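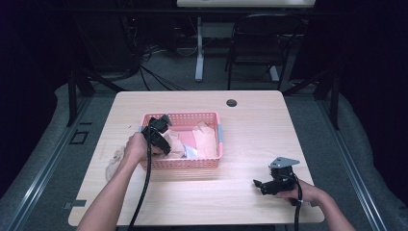 Brudow crossing shut again, what are people hearing?

treloar_e
Radio says both sides pulled back from the bridge at 4 this morning. My cousin in Plikach says thats rubbish, shelling till it got light. Anyone closer?

kofler_f
Closer than I'd like. Quiet since breakfast. School gym has 316 people in it, mostly from the river villages. Short of blankets, water ok for now.

steinerfan
Quiet because they're reloading. Same as December. Truce, photos, handshake, then the mortars start up Saturday night.

treloar_e
December was different, no monitors then.

steinerfan
Monitors are in a hotel 100 km away. What are they monitoring, the buffet

Cyrill P.
Bit unfair. Two of their cars were at the bridge yesterday, I saw them. Got turned back by the militia, not by the army. Worth saying which side.

steinerfan
Army fired on the depot first. Worth saying that too.

Cyrill P.
According to who? The governor's office says one thing, the militia channel says the other, and neither has shown anything. I'd wait.

kofler_f
Can you two do this elsewhere. People are looking for relatives on here.

j_haslinger
Seconded. Does anyone have a list for the gym? Looking for Roswitha Ruchti, 70s, walks with a stick, left Plikach on the second bus.

kofler_f
Will ask at the desk. They've got names on paper, nothing online. Mobile signal comes and goes so give me an hour

treloar_e
Governor now saying 900 displaced in the whole district. Cant be right if you've got 316 in one gym?

Cyrill P.
Could be. Only counts those who registerd.

kofler_f
Jonas, she's here. Tired, has a bed by the wall. Wants her glasses.

j_haslinger
Thank you. Thank you. Is the south road open?

kofler_f
Was at noon. Ring before you set off.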